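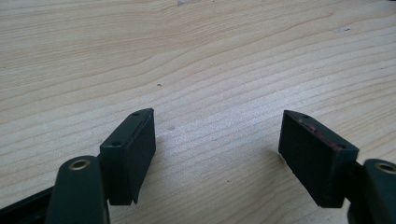 아치는 왜 무너지지 않을까?

돌을 쌓아서 다리를 만든다고 생각해 보세요. 풀도 없고, 못도 없고, 시멘트도 없어요. 그런데 그 다리 위로 수레가 지나가고 소가 지나가고, 비가 와도 눈이 와도 그대로 서 있대요. 이게 정말 될까요? 됩니다! 비밀은 바로 둥근 모양, '아치'에 있어요.

먼저 납작한 다리부터 볼까요?
개울 양쪽에 돌기둥을 세우고 그 위에 긴 돌판을 하나 걸치면 제일 간단한 다리가 돼요. 이렇게 가로로 걸친 것을 건축에서는 '보'라고 불러요. 그런데 보 위에 무거운 것이 올라가면 가운데가 아래로 살짝 휘어요. 그때 보의 윗부분은 꾹 눌리고, 아랫부분은 양쪽으로 쭉 당겨진답니다. 지우개를 두 손으로 잡고 구부려 보면 금방 알 수 있어요. 안쪽은 쪼글쪼글해지고 바깥쪽은 팽팽해지죠?

돌은 누르는 힘에는 엄청나게 강해요. 하지만 당기는 힘에는 약해서, 돌판이 너무 길면 아래쪽부터 쩍 갈라져 버려요. 그래서 돌판 하나로는 넓은 강을 건널 수 없었어요.

힘이 옆으로 미끄럼을 타요
아치는 위쪽이 넓고 아래쪽이 좁은 쐐기 모양 돌을 둥글게 이어 놓은 거예요. 맨 꼭대기에 있는 돌은 '이맛돌'이라고 해요. 이름도 재미있죠? 이맛돌이 아래로 내려가려고 하면 양옆의 돌을 밀게 돼요. 옆의 돌은 또 그 옆의 돌을 밀고요. 이렇게 힘이 둥근 길을 따라 미끄럼틀을 타듯 땅까지 내려간답니다. 돌들은 서로 꼭꼭 누르고만 있으니까 돌이 제일 잘하는 일만 하는 셈이에요!

그런데 아치의 발밑에서는 힘이 바깥쪽으로도 밀려 나가요. 여기에 튼튼한 받침이 없으면 두 발이 쭈욱 벌어지면서 와르르! 그래서 아치 다리 양 끝에는 커다랗고 무거운 받침을 만들어요. 이 받침의 이름은 '교대'예요.

만드는 동안에는 어떻게 버틸까요?
좋은 질문이에요! 이맛돌이 들어가기 전의 아치는 혼자 설 수 없어요. 그래서 나무로 둥근 틀을 먼저 짜고, 그 위에 양쪽에서부터 돌을 하나씩 올려요. 마지막에 이맛돌을 쏙 끼우고 나면 틀을 천천히 빼내요. 이때 돌들이 아주 조금 내려앉으면서 서로 꽉 맞물려요.

피라스(Piras) 마을의 돌다리
피라스 마을에는 252년 된 아치 다리가 있어요. 길이는 37미터이고, 아치 세 개가 나란히 강을 건너요. 가운데 아치가 가장 크고, 그 아치에 들어간 돌 하나의 무게가 무려 800킬로그램이나 돼요! 크레인도 없던 때에 밧줄과 도르래로 들어 올렸다니 정말 대단하지요. 이웃 마을 파덱(Padeck)에도 비슷한 다리가 있는데, 이쪽은 아치가 하나뿐이고 등이 고양이처럼 볼록 솟아 있어요. 자전거를 타고 올라가려면 숨이 꽤 차요.

직접 해 봐요: 내 몸으로 만드는 아치
친구와 마주 보고 서서 두 손바닥을 맞대세요. 이제 발을 한 걸음씩 뒤로 물리면서 서로에게 천천히 기대 보세요. 둘의 몸이 아치가 되었어요! 손바닥이 눌리는 느낌이 나죠? 발은 바깥으로 미끄러지려고 할 거예요. 다른 친구 두 명이 뒤에 앉아서 발을 막아 주면 훨씬 편해져요. 그 친구들이 바로 교대예요. 양말만 신고 하면 미끄러우니까 운동화를 신고 하세요.

낱말 풀이
보: 기둥 위에 가로로 걸쳐서 무게를 받치는 것
이맛돌: 아치 맨 꼭대기에 끼우는 돌
교대: 다리의 양 끝을 받치는 부분

우리 동네에서도 아치를 찾아보세요. 터널 입구, 오래된 창문, 지하도 천장까지 숨어 있는 곳이 아주 많아요!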